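Gridetti clear storage bins, the taller ones with the handle slot — long-ish review

Jul 12, 2023

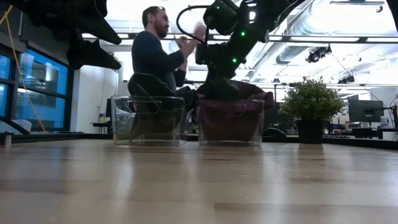
Two of the clear bins on the table, dark green fabric on the left and maroon on the right.

OK so quick one before I have to get the kids. I said in the spring I'd write up the bins once I'd had them a while and people keep emailing, so. Bins.

What I bought: the clear plastic Gridetti ones, tapered, rounded rim, handle slot up near the top on the front. I wanted them for fabric. I sew, mostly bags and cushion covers and the odd set of curtains when my sister Halina guilts me into it, and my fabric had been living in garbage bags in the hall closet. Every project started with me on the floor pulling out the wrong colour.

Price. Paid $28 a pair on sale, and I've since seen them for more. Shipping to us was fine. Came nested with cardboard between, one had a scuff on the bottom, didn't bother sending it back.

First impressions

Clear enough. You can tell maroon from green from across the room and for me that was the whole point. Very dark stuff is harder. My dark green looks nearly black over the rim and then a sort of muddy olive through the side of the bin, which threw me the first week. I went looking for the green and kept thinking the olive was something else I'd forgotten buying. If you've got a lot of navy, black, charcoal, put a tag on it. I use a bit of masking tape. Not elegant.

They're shiny. Bright room, you get white glare on the walls of the bin and you have to move your head a bit to see in. Only annoys me when the bin is half empty. A full one is easy to read because the fabric is jammed up against the plastic.

The taper

Most of my grumbling is here so I'll get it over with. The walls slope in toward the bottom. Not by a lot, they're only slightly tapered, but when you stand two side by side with the rims close the bases don't meet. On a table who cares. On a shelf you lose a strip of space every single bin, and I've got a narrow shelf. I measured for three across going by the base (my own fault, read the rim measurement!) and got two and a gap I now keep rulers in.

Also the taper means that soft things bunch at the top and go skinny at the bottom. Shove in a length of cloth without folding and you end up with a big mound over the rim and not much going on below. You can absolutely fold it properly. I mostly don't.

Upside, they nest. When I empty them out for a craft fair they stack into one another and go under the bed. Give them a twist to get them apart, they do stick.

No lid

Mine came without. There is apparently a lid sold separately, I haven't tried it and nobody at the store could tell me if it was in stock. Without a lid, fabric slops over the side. The slippery stuff is worse. You pull one corner and the rest comes with it, over the rim and down, and if the neighbouring bin is close it starts visiting. I've had pieces change bins on me and I've cut into the wrong one exactly once.

Dust hasn't been a big problem. Cat hair has. If you have a cat, buy the lid, or get the Zellidden ones my friend Bronisława has, which clip shut. I find those a pain to open with one hand but she swears by them and her fabric is certainly cleaner than mine.

Handle slot

Good, mostly. It's up near the rim so you can hook your fingers in and pull the bin toward you off a shelf. That is what I use it for, all day long. I would not carry a really full one by that alone. For carrying I get my other hand underneath.

One thing, the slot means fine threads can work their way out if you pack the bin up high. Minor. I only noticed when I was vacuuming.

On the table

I didn't expect to use them as much on the table as on the shelf, but that's where they've ended up. We've got a light wood table, pale planks with some darker strips running through and a shiny finish, and it's the only big flat surface in the house so it does duty for cutting, homework, bills. I put whatever two colours I'm working with in a bin each at the far edge, plant off to the right so it gets the light, and the near side stays free for cutting. One colour to a bin. Pull out what I need, stuff back what I don't.

The clear plastic suits it. I'd been using a big grey tote before and it made the whole table feel like moving day. These more or less dissapear apart from the line of light round the bottom edge, which I quite like.

They slide though! Smooth base on a glossy table, lean on one by accident and off it goes. I stuck little felt dots under mine and that made it slide more, so don't do that. The rubbery kind of dot from the hardware store fixed it.

Washing

Warm soapy water, soft cloth. Don't use the green side of the sponge, I did on one and it's got a cloudy patch now. Not in the dishwasher, the label says so and I believed it for once. They pick up static after you dry them and then every bit of lint in the house moves in. A wipe with a damp cloth and leave it to air dry was better than a tea towel.

How they compare

I've tried a few things over the years so briefly:

Brumine fabric cubes. Nicer looking. Fold flat. Can't see a thing inside, so for me useless, but if they're for toys or toques and mitts by the door then sure.

Krajewska wire baskets. Bought these in October and returned one and kept one. Snagged a knit on the second day. The one I kept holds onions now and does a great job of it.

Garbage bags. Free. No.

Cardboard boxes. I'd honestly still recommend these to a beginner with no money. Cut a window in the front. Bogdan next door did his whole workshop that way and it's held up fine, though he keeps bolts and not cotton.

The Gridetti bins win for seeing what you've got. They lose on tidiness of edges, if that makes sense. A cube hides a mess and a clear bin puts it on show. Halina came by and said my table looked like the laundry had given up. Fair.

How much fits

Asked a lot. I did weigh and fuss over this at the start and then stopped, but from my notes, one bin took 3 metres of mid-weight cotton folded, with space left. Same cotton scrunched in filled it to the rim. Anything like fleece or a heavy curtain cloth, you'll want a bin for each piece and it will still puff up over the top.

For small offcuts they're too deep. You end up digging. I keep scraps in an old cookie tin.

Durability

Fine so far. One has been dropped on kitchen tile from counter height, landed on its corner, no crack, small white stress mark. One went out in the cold car overnight and I was nervous picking it up but it was OK. I wouldn't stand on them. Zofia stood on one. It held, she's six, we've had a talk.

The rim is smooth all round on mine, no sharp bits of plastic left over. Worth a check with your thumb before you put anything delicate in, a reader (hi Lucyna) wrote that hers had a rough spot by the handle and it pulled a thread on some satin. She took a nail file to it and that was that.

Would I buy again

Yes, and I have, I got another pair for the bathroom. Would I pay full price, probably not. Wait for the sale, they seem to come round. Measure your shelf by the RIM. Fold your fabric if you're a better person than me. Tape labels on the dark colours.

Good:
See what you've got
Nest when empty
Handle slot is in the right spot
Light enough to grab one-handed when they aren't full

Not so good:
Taper eats shelf space
No lid in the box
Soft stuff flops over the side
Glare when it's half empty
Scratch easy if you're rough cleaning them

Four out of five. Would be four and a half with a lid.

Couple of quick answers from the inbox. Yes they'd work for yarn, but put the ball in with the end coming out the top, the slot is a bit rough on wool to my mind. No I don't know if the smaller size has the same slot. The cushion pattern people asked for is still coming, I've got it drafted but the zipper section makes no sense yet and I need to redo teh measurements. The maroon is for the piping. I'll post the pattern when the second cushion is finished.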